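Cuaderno de taller — Zundik, lote de abril, tintes de orujo
Sigo con lo del orujo de uva. Apuntes a vuelapluma, ya pasaré a limpio.
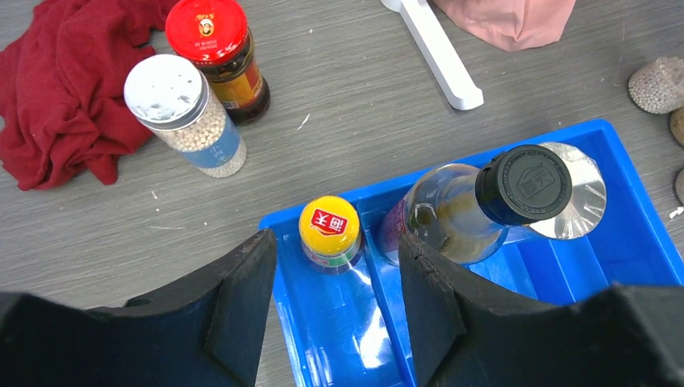 Última modificación de esta página: domingo, 19:42

Lana merina sin tratar, la de siempre, madejas chicas. Peso en seco total 281 g. Descrudado con jabón neutro, media hora larga, sin hervir. Aclarado dos veces. La segunda agua salió casi limpia, bien.

Mordiente: alumbre al 12 %, crémor al 6 %. La vez pasada me pasé con el alumbre y la fibra quedó pegajosa, así que no subir de ahí. Una noche en reposo, tapada.

Orujo: 1.332 g, del congelador. Venía en la bolsa marcada Uva, sin más, a ver si etiquetamos mejor porque no sé si es la partida de octubre o la otra. Remojo en agua destilada desde la mañana. Huele a bodega todo el pasillo.

Extracción en la olla grande. Subir despacio. El termómetro Gradberg marca 4 grados de más respecto al de vidrio, comprobado otra vez. Apuntado en la tapa con rotulador pero se borra. Hasta 70 y ahí mantener, una hora. Colado por tela, dos pasadas. Volumen final de baño 1.644 ml, menos de lo que queria. Completé con agua destilada antes de meter la lana.

pH de partida 3,8. Color del baño granate bastante cerrado — en la lana, como siempre, otra cosa.

Madeja A: baño tal cual. Malva grisáceo. Parejo salvo donde apretaba el atado.
Madeja B: con un chorrito de vinagre. Más rosado, bonito, pero no me fío de la luz.
Madeja C: modificador de hierro, muy poco, al final. Gris pizarra. La mejor con diferencia.
Madeja D: bicarbonato. Verdoso sucio en dos minutos, la saqué corriendo. No repetir, o repetir con la mitad.

Prueba de lavado según la hoja de Pearce (la vieja, la nueva no la encuentro). A y B sueltan color en el primer agua. C casi nada. D ni la lavé.

Prueba de luz: tiras en la ventana sur, medio tapadas con cartón. Mirar en dos semanas y luego al mes. NO mover el cartón, por favor, que la otra vez alguien lo quitó y hubo que empezar de cero.

Pendiente:
— segundo baño con lo que queda, está en la nevera, tarro de abajo
— pedir crémor, queda para una tanda
— repetir C con la mitad de hierro, el tacto quedó algo áspero
— pasar muestras al fichero con su hilo y su númeo
— preguntar en Zundik si quieren el gris para las bufandas o siguen con el malva

Si siguen con el malva hay que probar tanino antes del alumbre. Agalla o corteza de granado, lo que haya. Mañana miro el armario.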